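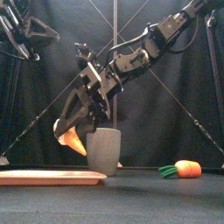 Vutonley Tabletop Manipulation Course

The Vutonley Tabletop Manipulation Course is a one-term project course in robot programming taught at the Branulby technical college. Students work in teams of up to five and program robot arms to sort and place small household and toy objects on a shared bench. The course grew out of a student club that began meeting in May 2018, and it was added to the college catalog the following year.

Format

Each term is divided into two parts. In the first, teams learn joint control, gripper calibration and camera alignment. In the second, they prepare a set of placement tasks that are judged at the end of the term. A team may book the bench for 10 sessions. Motion logs from all sessions are kept in a shared archive, which held 2,944 runs as of Nov 17, 2021.

Teams write their control code against a small in-house library called Taditz. The library covers motion limits, logging and emergency stop handling. Grasp planning is left to the students.

Task set

The task set is known as the Sartori set, after the storage cabinet in which its objects were first kept. It uses light plastic toys and common tableware. The task sheet names a target for each object, such as a cup or a plate, and the start positions are changed between runs. Objects that roll or taper are considered harder than flat ones – the contact area is small, and a slight error in finger angle turns the piece in the grip.

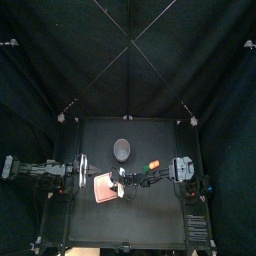 Bench layout is fixed by the course handbook, and teams may not alter it between practice and judging. The handbook calls for a matte work surface and a plain dark backdrop, both intended to simplify object detection. Black curtains close off the back and sides of the table, and two thin wires cross in an X in front of the rear curtain, running down toward its far corners. The arms reach in from opposite sides, so most of the surface near the middle, including the area of the cup and the pink plate, has to be treated as shared space. Collision checking between the two arms is therefore a graded item.

Scoring

A full task set is worth 600 points. Placement accuracy carries the largest share, followed by repeatability and code quality. Points are deducted for dropped objects, for contact between the arms and for any manual reset during a run. Speed is recorded but is used only to break ties.

Teams also submit a written report with a wiring diagram, a list of known faults and the log of one failed run. Reports from earlier terms are available to enrolled students through the college library.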